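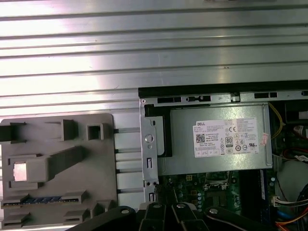 Morfudd Morgan says to stop using the bunk ladder tonight, both kids on mattresses on the floor, and don't wait for the letter. She'd sent that at ten past seven this morning with the link to the Firnia notice, and I read it standing in the kitchen with my toast going cold, and then I ran upstairs to look at the ladder as if it might have gone somewhere!

So it's our bed. The Plikerska, the tall one with the drawers underneath, the bed I have recommended to absolutely everybody. The top hooks on the ladder can bend if you step on the upper rung with your weight out to one side, and then the ladder comes off the rail. The notice says to take the ladder down and keep kids off the top bunk until the new hooks are fitted. There's a code on a sticker on the back of the headboard and you type it into their page to see if yours is one of the bad ones. Naturally the headboard is against the wall, and naturally the wall is the one with the glow stars on it, so I had the whole bed pulled out before breakfast was over and lost Saturn and most of a comet.

The code starts with 18, and everything starting with 18 is in the recall. I typed it in and got a yellow box with the word AFFECTED and then, to my real surprise, a very clear page. I want to write this down while I remember it, because I've done a recall once before (the slow cooker, a misery, all phone menus and a fax number) and this was so much better. You pick repair or refund. Refund is the full $235, no receipt, but they want the whole bed back. Repair is two new hooks and a bag of bolts in the mail. I picked repair before I'd even finished reading because I love that bed and I am not taking those drawers apart again for any money.

Then I called them anyway, to ask if the top bunk was all right with no ladder at all, meaning could the big one just climb up the end like she does when she thinks I'm downstairs. I got a man called Kamarul Mangundap, and he was wonderful. He said no, very kindly, and then said it again. He told me the thing I had wanted to know, that the rail is fine and so are the slats, and the frame was never part of it. Only the hooks. He said the kit should come in the mail by Thursday, and if the old hooks already show a bend I should take a photo for them and not try to hammer them straight. I hadn't been going to hammer them. I had thought about it a little.

I went and looked with the flashlight after that. The left one is as straight as the day we put it up. The right one I'm not sure about. I held a ruler against it and there's maybe a sliver of daylight, or maybe my ruler is bad, it's the one the dog had. I sent the photo in. They can decide.

Anneliese Kröger came by at lunch to return the casserole dish and I made her come up and look too. She has the Gonura, which is the same company's loft bed, and she'd been up half the night over it, but hers isn't on the list! We checked twice on my phone. The Gonura ladder bolts straight through the side and doesn't hook on at all. She was so relieved she stayed for coffee and helped me carry the ladder down to the garage, and we put it behind the bikes with a piece of masking tape across it saying NO in marker. It's heavier than I remembered. She thinks I should have taken the refund. I showed her the drawers again and she came around a bit.

The part I keep going back to is how it was found. According to the notice there were nearly 30 reports, mostly ladders slipping and someone getting a fright, and a couple of bad bruises. No broken bones, thank goodness. So a couple of dozen tired parents sat down and filled in a form when they could have just said huh and tightened something, and now mine are sleeping on the floor in perfect safety. I think that's great. I mean it, I'm going to be a form person from now on. I never reported the wobbly shelf in the hall and I should have, so I looked it up tonight, and it's a Voß, and they have a page for it too. Ten minutes, done. They wanted to know what was on the shelf when it wobbled and I had to write "jam."

The kids are thrilled, of course. Nobody told them it was a safety matter for the first hour, they just saw mattresses on the floor and assumed it was a party. They've got the blue sheet hung off the top rail for a tent and all the pillows in the house, including mine. I told the big one properly at bath time, why the ladder's gone and why she can't climb the end, and she listened very seriously and asked if Firnia was in trouble. I said they were fixing it. She said she'd like to write to them and tell them the drawers are good. I've put stamps on the list.

To do: wall stars (the good sticky stuff, not the putty). Ask Morfudd where she gets those alerts, I want them all. Find the hex key, which was in the mug and is not in the mug. Put the bed back against the wall after the hooks are on and copy the code onto the inside of the closet door first.

Quarter to eleven and there's still giggling in there. I need my pillow back.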